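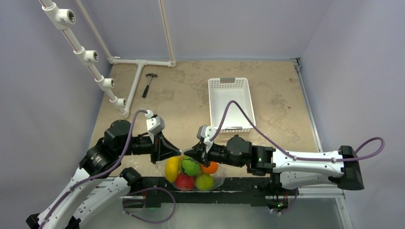

Silvia Pešek thinks I am wrong about the bags. She wrote in after my last column to say that selling fruit loose is a fine idea for people who live alone and shop on foot, and a nuisance for everybody else. She has a family of five. She wants to grab one thing, put it in the cart and move on, and she does not want to stand in the produce aisle at six in the evening feeling peaches while a toddler pulls at her coat.

I have thought about her letter for a few weeks now. I still believe stores should sell most fruit loose, by weight, with the price per pound in large print. But she has a point, and I left it out last time.

My case is simple. When fruit is sold in a fixed bag, the store decides how much you need. I live in a two-person household. If the smallest bag of apples is three pounds, I buy three pounds, and the last few go soft in the drawer. I paid for those. I also paid to have them trucked to Hurkby, where I live, and I pay the town to haul them away again.

The Purnier market on the east side of town went over to bags two years ago. Before that you could buy one lemon. Now lemons come in a net of six, and if a recipe calls for one you own five more. The manager at the time told me the bags cut down on bruising from customers picking things over. I believe him. People are rough with fruit. But the bruising has only moved. One bad lemon in a closed net will spoil the one next to it, and a shopper can't take it out and leave it behind.

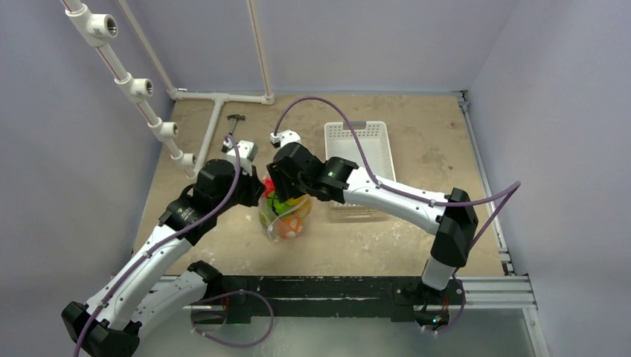 Price is the other problem. A bag hides it. Loose apples at one price a pound can be compared with loose pears at another, and anybody can do that in their head. Bags come in two pounds, three pounds, and that odd size that is a little under three. The shelf tag is supposed to give the unit price, and it often does, in type I need my reading glasses for. Last fall the bagged oranges at Purnier cost more per pound than the loose ones at Wallden, four blocks away. I only found out when I got home and did the division on the back of the receipt.

Wallden still sells nearly everything loose. It is a small store with 113 feet of produce shelving, a number I know only from the owner, Emil Hauser, who pays rent on every foot and mentions it often. He says loose fruit costs him more in labor. Somebody has to turn it, cull it and wipe down the bins, and the checkout line moves slower when each item has to go on the scale. He keeps doing it for the older customers, who buy two bananas at a time and come back three times a week. In his view those customers are worth the trouble -- they buy bread and milk on the same trips.

So the labor is real, and I should have said so before. A big store that moves roughly 2,000 pounds of apples a week can't have a clerk fussing over each one. Silvia Pešek is also right that a bag is faster, and speed matters to a parent more than it does to me. I no longer have anybody pulling at my coat.

What I would ask for is modest. Keep the bags for the people who want them, and put the same fruit next to them in an open bin. Charge the same price per pound for both, or print the difference where people can read it. If loose fruit has to cost a few cents more because of the extra work, then say that on the sign. I would pay it. Six cents more a pound is cheaper than throwing out a third of the bag.

I would also like the town to look at the tags. Hurkby already checks the scales at the registers once a year, and it would take the same inspector very little extra time to see whether the unit price is posted and legible. I raised this at the June council meeting and was told it would be looked into. There were 257 signatures on the petition I brought, most of them collected outside Wallden, and I admit that is a friendly place to collect them.

The one argument I don't accept is that shoppers prefer bags because they buy bags. At Purnier there is nothing else to buy. Put out both for a season and then count what sells. If the bins sit full and the bags go, I will write a column saying so, and I will mail Silvia Pešek a copy.

In the meantime I have five lemons to use up. My wife is making marmalade, and we are short on jars.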